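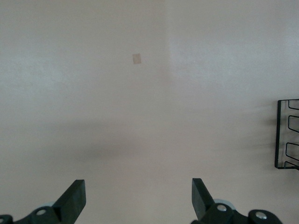 January 2024
Lindsay Course Team

Interior Finishes, Unit 9: Choosing and testing wall paint

Flat paint hides dents and patched spots but marks easily. Eggshell and satin can be wiped down and suit halls and kitchens. Semi-gloss is mostly kept for trim and doors, where hands touch it every day.

Off-whites are harder to pick than strong colors. Each one leans a little toward pink, yellow, gray or blue, and the lean shows more once a whole wall is covered. Look at a test area in the morning, at midday and under lamps before you order.

Working out the amount: multiply the width of each wall by its height, add the walls together, then take off doors and large windows. A room with 104 square feet of openings needs noticeably less paint than the raw figure suggests. Allow about 20 percent extra for rough plaster - new drywall needs primer first and should be figured separately.

Keep one batch number per room if you can. If not, pour the cans together in a large bucket and stir well.

For the April session, read the Polia chapter on primers and bring a worked estimate for the Wikside floor plan. The estimate counts for 25 points. Show your arithmetic, including the openings. Late work goes in the tray outside the Cleretti workshop.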